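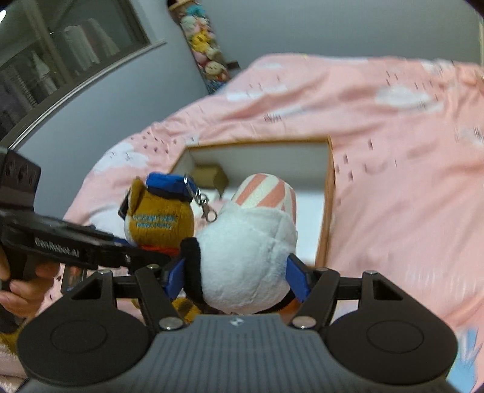 I own 127 plush things. I know the number because in June I finally sat down on my bed and put every single one of them into a spreadsheet, and I've been telling people at parties ever since (I'm fun at parties). That includes bears, dogs, a family of mushrooms, a shrimp, and the keychain plushies, which I used to say didn't count. They count. Mine have hats and scarves and better outerwear than I do.

The keychains are how it got out of hand. A big bear you have to think about, you have to carry it home on the bus. A little one with a metal clasp goes on your bag and you've spent lunch money, and then the Plosgate store two blocks from my office started putting them right next to the register, in boxes, so you couldn't see which one you were getting. I got the same frog four times. I love the frog, but four!

So this is a story about sorting, and it starts with boxes, because I'm a person who keeps boxes. My mother kept boxes. If something arrives in a nice sturdy carton with a lid that closes properly, it goes under the bed, and at some point I had so many under there that the vacuum stopped fitting. The rule I made in June was that every small plush either got a box, a place along the wall, or a new home. The boxes that were left over after that had to go.

The bed is the only surface I have that's big enough for this. I've got a pink duvet cover with clouds all over it, and if you lay things out on it in the daytime you can see what you've got, which you can't do on my rug, where anything brown disappears. I started at ten in the morning and figured I'd be done by lunch. I was eating cereal for dinner next to a heap of bears.
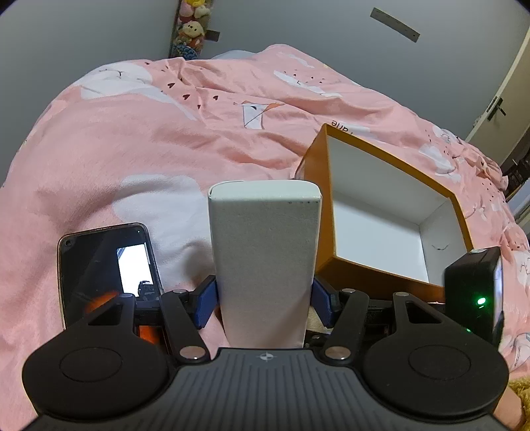
Boxes on the cloud duvet, one standing and one tipped over.

A few things I learned, for anyone with a similar bed. Take the chains off first, or fold them in under the hat, or they'll catch on every fuzzy thing in the box and you'll be picking pink fluff out of a clasp with tweezers. Don't squash the ones with embroidery on the face. Write on the inside of the box, where it won't bother you later. And if you have light-colored plush, don't pack it with anything red until you've wiped the red thing with a damp white cloth and looked at the cloth. I lost a very sweet lamb to a scarf.

For the wall I went with stacking the soft ones up high, brightest colors together. I looked at a Handeo shelf for months and it was 137 dollars before shipping, and I decided the bears could lean on each other for free. The books stay behind glass where the dust can't get them. Someday I'd like that for the bears too, but I do enjoy being able to grab one.

Thirty-one went to new homes, including three frogs. The Papadakis bakery downstairs has one of them on the tip jar now and I say hi to it every morning. The rest went to a swap group I found through Flelilero, where people will trade you a bear in a raincoat for two dogs and a sticker sheet, and where I have been very, very good and only brought home five.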